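Brallside Forums > Home Shop > Tools, Jigs and Automation
Tags: household robots, shop automation, general discussion
Reading time: 8 minutes

Can a machine do the boring chores yet?

**benchdog_ray** wrote:

April 30, 2019

I run a small shop behind my house. I make drawer organizers and small trays, mostly in pine and poplar. Last year I shipped 276 orders, and I did all the sorting, sweeping and packing myself. I like the cutting and the gluing. I do not like picking offcuts up and putting the small parts back where they belong.

My daughter keeps telling me there will be a robot for this in a couple of years. A sales rep from Gronditico told me the same thing at a trade show last June, except he said it was ready now and wanted me to sign up for a trial. I passed. The price was more than my truck is worth.

So my question to people who have used one or work near one. Is there any arm a one-man shop could buy that will clear a bench? I don't mean a line that does one part all day. I mean a bench with a few different things on it, not in the same spot twice.

Same question for the house, if anyone knows. Laundry, dishes, toys on the floor.

**tolerance_stack** wrote:

No.

Longer version: I program arms for a living at a plant that makes door hardware. We have 22 of them. Every one does a single job and every one has a fixture in front of it that puts the part in the same place, to within a hair. The fixture often costs as much as the arm. When a part comes in crooked the arm stops and a light comes on, and a person walks over and fixes it.

What you want is the part the person does.

**kitchen_sink_jo** wrote:

I have a robot vacuum and a dishwasher and I consider both of them machines that do household chores. The dishwasher has been doing it for decades. I think people set the bar at "it has to look like a maid" and then say machines can't do anything.

The vacuum needs the floor picked up first, I'll admit. I spend ten minutes on that each evening. Before I had it I spent ten minutes on that and then twenty minutes vacuuming.

**tolerance_stack** wrote:

Right, but loading the dishwasher is the chore now. And picking up the floor is the chore now. Those are the same thing Ray is asking about. Mixed stuff, different shapes, has to go from a wrong place to a right place.

**plumb_and_level** wrote:

I'll disagree with the flat "no" up there. My brother-in-law's cabinet shop has had a Plendasness arm since last June. It unloads the sander and stacks panels. They get different widths through there all day and it handles them. There is a camera over the outfeed and it works out where the panel is. No fixture.

It took a week to set up and it has dropped 2 panels that I know of.

**tolerance_stack** wrote:

Flat panels with suction cups, one at a time, on a belt, under good light? I believe it. That is a good use and I'd buy one for that. Ask it to pick a wood screw out of the sawdust.

**plumb_and_level** wrote:

They don't need it to pick up a wood screw. They need it to stack panels. You're doing the thing where every time it can do a job the job stops counting.

**mudroom_mike** wrote:

Fair point from plumb. But Ray did ask about a bench with mixed parts, so the screw does count here.

**slowfeed** wrote:

I do simulation work, so I can tell you where the bench-clearing problem stands from my side. Most of the practice happens in software first. You build a room, drop in an arm and some small objects, and let it try the job over and over without breaking anything real. It is cheap and you can run it overnight.

The job I have been looking at lately would sound like nothing to Ray. There's a shallow wooden tray on a checkered rug, two planks, and a handful of small pieces lying in and near the tray. A five-year-old would sort it out before lunch. 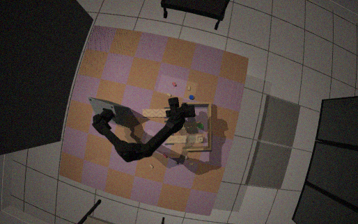

What makes it hard, in order of how much trouble each one gives me:

1. Things hiding under the arm. Once the arm reaches over the tray, it throws a shadow on the lower right part of it, and one of the planks in there is partly in the dark too. If the camera is overhead, the arm also blocks the view of whatever it is reaching for. People lean and look around their own hand. A fixed camera can't.

2. Sizes. The planks are long and the cube is tiny. A grip that is right for one is wrong for the other. Blocky fingers do fine on a plank. On a small ball they tend to push it away, and then you are chasing it.

3. Rims. A tray with raised sides is worse than a flat table. Anything lying up against the inside of a rim leaves no room for a finger on that side. You have to slide it out first and then grab it, and that is two skills.

4. Pattern. A checkered floor covering in orange and pink is rough on color-based software. A small tan or reddish piece on an orange square does not stand out the way it does on plain gray tile.

5. Knowing when you're done. Where does each thing go? You know which offcuts are worth keeping. I have no good way to tell the software that.

In simulation my best setup finishes a sort like this 80 times out of a hundred. That was with the objects placed by a random routine but always from the same set. When I add something it hasn't had before, the number drops fast and I stop quoting it to people.

**benchdog_ray** wrote:

That is the most useful thing I've read on this. Thank you.

So 80 in a hundred in software. What happens with a real arm?

**slowfeed** wrote:

Lower. How much lower depends on the arm and the light and how well you matched the friction. Rubber on real wood does not behave like rubber on computer wood. I have had setups that looked great on the screen and then could not hold a block off the table.

I would not sell you one.

**kitchen_sink_jo** wrote:

80 percent is better than my kids.

**tolerance_stack** wrote:

80 percent means one in five goes wrong, and then you have to find out which one. In my plant we would pull a cell off the floor for that. For toys in a living room I guess it's fine if the fifth one just stays on the rug. For anything made of glass it isn't.

**plumb_and_level** wrote:

I think that's the real split. A shop can change the job to suit the machine. My brother-in-law moved the sander and put up two lights, and the arm was happy. You can't ask a family to live that way.

Ray, could you change the job? Do the offcuts have to land on the bench at all?

**benchdog_ray** wrote:

Some could drop straight into a bin if I put a chute on the left of the saw. I have thought about it. It would catch most of the short ones.

The small parts are the problem. Dividers, corner blocks, plugs. I pull a tray, use a few, and by the end of the day there are three trays' worth mixed together.

**mudroom_mike** wrote:

Cut the trays down. I went to small bins with lids that only fit the one part, and I only open one at a time. It cost me a weekend and some scrap ply. Mixed parts went down to nearly nothing.

I know that isn't a robot.

**oldiron_44** wrote:

I bought one of the little Rusnák desktop arms two years ago thinking it would do sorting. It will pick up a block if I put the block on the X. I have used it mostly to hold a work light. It is a decent work light holder.

The software was the issue, not the arm. Every update changed the menus and I had to teach the X again.

**slowfeed** wrote:

I've worked with that arm. The joints have more slop in them than the spec sheet lets on, so part of it was the arm too.

**oldiron_44** wrote:

Could be. Mine was fine out of the box, I measured it with a dial indicator. It may have loosened up since – the light is heavy.

**benchdog_ray** wrote:

OK. I am going to build the chute and try Mike's bins. If slowfeed gets to where he'd sell me one, I'd like to hear about it.

On the house side it sounds like vacuum yes, dishes half, everything else by hand.

**kitchen_sink_jo** wrote:

Laundry is half too. Washer and dryer do the wet part. Folding is all me.

**tolerance_stack** wrote:

I'd put folding after the wood screw. Cloth is worse than anything in that tray. It has a new shape every time you touch it.

Thread moved from Shop Talk by moderator.

3 reader comments

**guest_planer:** Where do you get the chute material? I tried sheet plastic and the static held all the dust.

**hingepin:** We looked at the Gronditico trial at work. Read the service terms before you sign, the visits are billed separately.

**guest_planer:** Never mind, used an old piece of galvanized duct. Works fine.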